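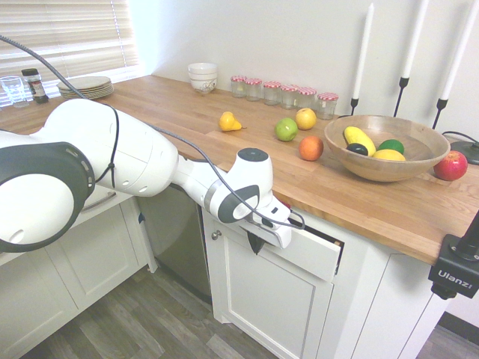
5.3 Failure of the end-stop check during drawer opening

The drawer task produced the only fault in the study that we class as a safety matter. In the runs affected, the arm continued to pull after the drawer slide had reached its mechanical stop. Pulling ended only when the joint torque limit triggered a protective stop in the Batix controller. No person was inside the marked area during any of these runs, and the cabinet was not damaged. The fault is described at some length here, as the check that failed is common in published opening skills and passed all of our bench tests.

The opening skill is part of the Presar library and has four phases: approach, grasp, pull, and release. In the pull phase the arm moves along a straight line estimated from the first few centimeters of drawer travel. The phase should end when the force along that line exceeds 10 N above a baseline. The baseline is recorded once, after the fingers close and before the arm moves. A second condition, based on distance traveled, was present in the code but had been disabled by a configuration file carried over from the door-opening task, where no fixed travel could be assumed.

The fault was first reported by Nuanchan Ratanaporn, who was supervising a late afternoon session in the Panyasiri test kitchen. She noted that the countertop shook at the end of a pull and that the arm took longer than usual to release the handle. The run had been logged as a success, as the drawer was open and the handle had been released. Had the log been the only record, the event would have been missed. We then reviewed the force traces for the full set of more than 200 drawer runs and found the same pattern in 7 of them. In 2 of the 7 the protective stop was reached. In the others the threshold was eventually crossed, but well after the slide had stopped moving.

The commanded path and the measured path agree closely in the faulty runs until the end of travel. From that point the commanded position keeps advancing at the set speed while the measured position stays nearly constant. Under the compliant control mode used for contact tasks, this gap turns into a steadily rising pull on the handle. The measured force also rises, but from a starting value well below the recorded baseline. The effective threshold was therefore higher than the one set in the skill.
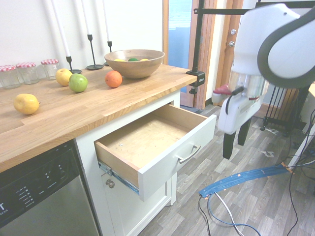
Figure 7. Drawer workspace in the test kitchen, with the drawer fully extended. The arm is at the right, with the gripper fingers pointing down.

The low starting value was traced to the gripper cable. The cable runs outside the arm and is left with a loop near the gripper so that the last joints can turn freely. When the arm approached the handle with the wrist rotated toward the far side of its range, the loop was drawn tight. The cable then pushed on the gripper body in the same direction as a pull load, and the force sensor at the wrist included this in the baseline. As the arm moved back with the drawer, the loop became slack again and the cable load disappeared. The baseline was not updated, so the difference remained in the estimate until the skill ended.

Two other explanations were considered. Thongchai Boonyarit tested for thermal drift in the sensor by holding the arm still, with the fingers open, for the length of a normal session. The drift was small and had no preferred direction, and it could not account for the offset. Slip between the fingers and the bar handle was also proposed, as slip lowers the measured pull. Slip leaves short, sharp drops in the force trace, and none were found in the runs concerned. When the cable was held clear of the wrist by hand at low speed, with the arm in a guided mode, the offset did not appear. When the loop was drawn tight on purpose, it returned in every attempt.

The bench tests did not expose the fault for a simple reason. They were carried out on the Skenduseck test rig, where the handle is mounted at chest height and the wrist stays near the middle of its range. A drawer directly under a countertop requires a lower approach, and the planner has more than one wrist solution available for it. The planner picks the solution closest to the current joint state, so the choice depends on where the previous task ended. This explains why the fault appeared in scattered runs and could not be linked to one operator or one session.

Three changes were made. The travel condition was enabled again, with a limit set separately for each drawer. The pull phase now also ends if the gap between commanded and measured position exceeds a fixed value, whatever the force reading. The wrist solutions that tighten the cable loop were excluded from the planner for this task. Pichit Kaewmanee repeated the drawer runs from the starting poses that had led to the fault, and the arm stopped pulling at the end of travel in each of them. The baseline procedure itself was left unchanged, and any load that varies with arm pose can still corrupt it.

The success label was also revised. A run is now marked for review if the force along the pull direction is still rising when the release begins. Runs already labeled under the old rule keep their original label in Section 5.1, and the affected runs are listed separately in the appendix.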